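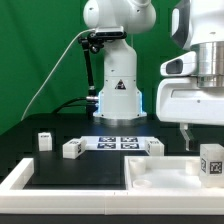

Chapter 9
Getting There and Getting In: Overland Borders

Draft for class use, 29 Aug 2025. Page refs to be fixed.

Most people who travel remember the mountains and forget the border post. Fair enough. But for anyone planning trips for other people the border is where the day goes wrong, so it gets a chapter of its own and it comes before the one on guides.

By the end you should be able to plan a crossing day, read a visa rule properly, and tell a client how long they'll be stood in a queue without making it up.

9.1 A crossing day

We'll use one route all through the chapter. Danladi to Rorivberg, 225 km by road, shared minibus as far as the border, then a different minibus on the other side. The vehicles don't cross. Passengers walk.

On paper, a morning. The map says so, the booking site says so. Iddrisu Agbenyega ran the route for several seasons and kept a notebook of every crossing, and his times are printed in table 9.3. Have a look before you read on. The driving hardly changes from one trip to the next. The border changes a lot.

What eats the time:

Waiting for the minibus to fill. No timetable. It goes when the seats are sold.
Exit stamp. Usually quick.
The walk between posts. Flat, no shade, bags on your back.
Entry desk. Forms, fee, sometimes a second form that looks the same as the first.
Changing money. Small notes only, and count them before you step away.
Finding the onward bus at Meltari, the village on the far side.

Students always put the driving first in their plans. Start from the desk opening hours instead and work outwards in both directions. The entry desk shuts for lunch. Arrive during lunch and you've lost the early bus out of Meltari, and the next one may not leave till late afternoon.

9.2 Reading the rule

A transit permit for this route is valid for 96 hours. From when? Three possible answers: from the date of issue, from the exit stamp, from the entry stamp. They are not the same and clients get fined over it. In our case it's the entry stamp, and the hour is written in by hand, so check it's legible. If the officer has put a scrawl, ask politely for it to be written agian. Nobody minds if you ask at the desk. They do mind if you come back later.

Also look for:

Number of entries. Single means single, even for an afternoon.
Named crossing points. Some permits are only good at one post.
Blank pages. Two facing pages is a common demand.
Photos. Take spares.

Rules change. Anything printed here should be checked again with the embassy, including this paragraph.

9.3 Who to ask

Official sources for the law, recent travellers for the practice. You need both. The embassy page will give you the fee but not that the desk has no change. Yogesh Mishra's trip reports for Prulell, the small agency whose files we use in the exercises, are a good model: short, dated, times written down on the spot. No adjectives. Read the one from September before the seminar, its in the reader.

Key words for this chapter
exit stamp, entry stamp, transit permit, single entry, no man's land, onward ticket

Before you start 9.4
Take a crossing you know, or one a relative has made. Write down each stage and a time for it. Keep the sheet, you'll correct it at the end of the chapter.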